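Home > Floors & Carpets > Stains and Spills

How to Get Berry and Cherry Juice Off a Wood Floor (Without the Gadgets)

By Lorna Baluyot
August 26, 2022

Search for fruit stains on wood and you will be told to use baking soda, lemon juice, toothpaste, peroxide, a steam mop and, on one page I read, mayonnaise. I have tried more of these than I should admit. Most of them do nothing that a damp cloth doesn't do, and two of them left a mark worse than the fruit did.

What follows is the short version. It is for finished floors, meaning floors with a coat of something over the wood. If yours is bare or oiled, read the last part before you put water near it.

What you need

A butter knife or an old plastic card. Two cotton cloths, white if you have them, so the dye from the cloth doesn't become your next problem. A bowl of lukewarm water and plain dish soap. You don't need a "fruit stain remover." I bought one for 21 dollars and as far as I can tell it was soap.

Before you start

Look at the whole floor, not only the spot where you heard something land. Cherries roll, and they like to roll up against planters and under chairs. Pick fruit up by the stem if it still has one. Don't pinch a ripe strawberry off the boards, slide the card under it and lift. 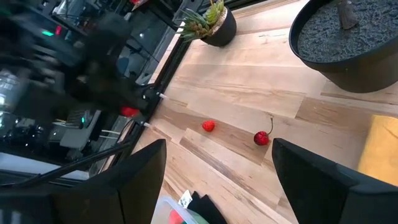

Page last changed: September 2022

A whole strawberry or cherry on pale boards is not an emergency, whatever the cleaning product ads say. The skin keeps most of the juice in. Trouble starts when somebody steps on one, and on light wood a cherry will show up more than anything else in the fruit bowl.

Step 1. Lift the solids. Scrape toward the middle of the mess, with the grain. Strawberry seeds are gritty, so get them up before you wipe.

Step 2. Blot. Press a dry cloth down and hold it there. Change to a clean patch and do it again. Rubbing pushes juice into the gaps between the planks, and then you are cleaning gaps.

Step 3. Wash. Add 3 drops of dish soap to the bowl, wring the cloth until it stops dripping, and wipe along the boards. Go over it again with plain water, then dry it right away. Regula Fankhauser wrote in to say she lets the soapy cloth sit on the spot for an hour. I wouldn't. Water sitting on a wood floor is a bigger risk than a pink smudge.

Step 4. Wait a day. This is the step people skip. A faint shadow may look different once the wood has dried out, so check it in daylight before you go any further.

If the mark is still there

Find out what finish you have before you reach for anything stronger. Peroxide can bleach a pale floor paler, and you will have swapped a pink spot for a white one. Test it inside a closet. Vinegar gets recommended everywhere and I have yet to see it shift cherry. Leave the steam mop out of this completely.

Plants and grit

If you keep pots on the floor, check for stray gravel before you wipe. One piece under the cloth will scratch a long board from end to end. Lift small pots out of the way, and sweep around the big ones.

Bare or oiled wood

Blot only, then a barely damp cloth. Juice that has soaked in may need light sanding with 200 grit and a fresh coat of oil. I have done that once, it took an afternoon and the patch still looks newer than the rest.

Contact | Copyright Grirmont Home Pages | Back to top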